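Reading time: 4 minutes

Print this page | E-mail this page

Jikel burger bench, set-up guide, part 3: laying out the table and teaching the first picks
Last changed 09/10/2020

By now you should have the arm bolted down, the Pryor gripper on the end of it and the wrist camera talking to the computer. If the camera still drops out when the wrist turns right over, go back to part 2 and redo the cable loop, and give it more slack than you think it needs. I'll wait!

This part is all about the table. I rushed it the first time, I was so keen to see the thing stack a burger, and I ended up doing the lot again a week later. So put the kettle on and take it slowly.

3.1 Setting out the holders

You need the clear plastic holders, the clips that go on them, double-sided tape, a steel rule and a soft pencil.

1. Switch the arm off at the wall. The red button on its own won't do for this bit, you're going to have your face down by the gripper.

2. Wipe the table and let it dry. Tape won't stick to a dusty top and you'll only find out halfway through a run.

3. Draw a faint pencil line 15 cm in from the table edge and line the holders up along it. Leave the same gap between each one. I use 11 cm between centres, which leaves room for the fingers to open fully without clouting the next holder along.

4. Tape each holder down and press hard for a slow count of 30.

5. Push a clip on to each holder you mean to use. It should go on with a bit of a click. If it slides about, a turn of masking tape on the holder sorts it.

6. Switch back on, jog the arm over the row at the slowest speed and watch the wrist camera as you go. You want to be able to find the bar of every holder on the screen.
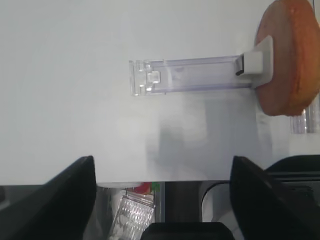 Lovely Umali wrote in to say that clear plastic had driven her up the wall on her own bench, and that she got far steadier results by sticking a thin strip of matt tape along one edge of each holder, so the software had a proper line to look for. I've since tried it and she's quite right. Do it at step 4, before you've taped everything down, or you'll be picking at it with your fingernails like I was.

Note: if your lamp is straight overhead you'll get shiny streaks along the plastic. Move the lamp before you start fiddling with the camera settings. I lost a whole evening to the settings (and then moved the lamp).

3.2 Teaching the picks

The Cisari software wants a separate pick for every sort of ingredient, so have all your play food to hand. Start with something firm. Lettuce is floppy and wide and will make you cross, so leave it until you've got the hang of things.

1. Open a new job and set the speed to 15 per cent.

2. Put one piece on the table, well clear of everything else.

3. Jog the fingers down either side of it with the jaws open. Stop while there's still a sliver of daylight under the tips.

4. Close the jaws with the force at 40. Go up a little if the piece slips, and down if it squashes.

5. Lift, hold, and press Save Pick. Give it a name you'll know next month. "Thing 2" is no help to anyone.

6. Now do it all over again with the piece turned round a bit, and again with other food nearby, so it gets used to a busy table.
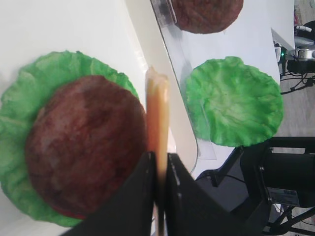
Fig. 3b. Gripper closed on a long piece, with patties and lettuce on the table.

CAUTION: keep your hands out of the way between steps 3 and 5, even at low speed. The Pryor fingers don't look like much but they nip.

CAUTION: don't save a pick with the fingertips touching the table. It'll run happily enough once or twice, then the arm will trip out on overload and you'll have to home it from scratch.

3.3 Loading up for a full run

Once you've got your picks saved, load the holders. Buns and patties want to stand up on edge in the clips, so the fingers can get round them from above. Leave a holder free if you're building something smaller, the job will skip it as long as you've unticked its slot.
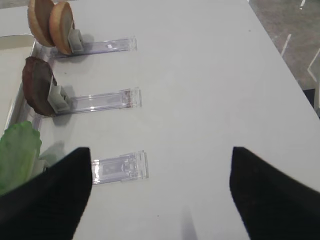
Then send the arm to its start position with the jaws wide open and check you've got a clear patch of table for the build. Mine is marked out in the software as a zone called Plate, and nothing should be lying in it when you press Run.

Do the first full run with one finger on the stop button. If a pick misses, let the arm finish its move, pause the job and nudge that one pick. Please don't go back and change the table layout to suit one bad pick! I did exactly that and put all the others out.

Note: the Tekano power supply hums a bit when the arm is holding still. Mine has done it since October and I've stopped noticing.

Part 4 covers stacking order and the dreaded top bun.

We use cookies to remember your settings on this site. Accept | Find out more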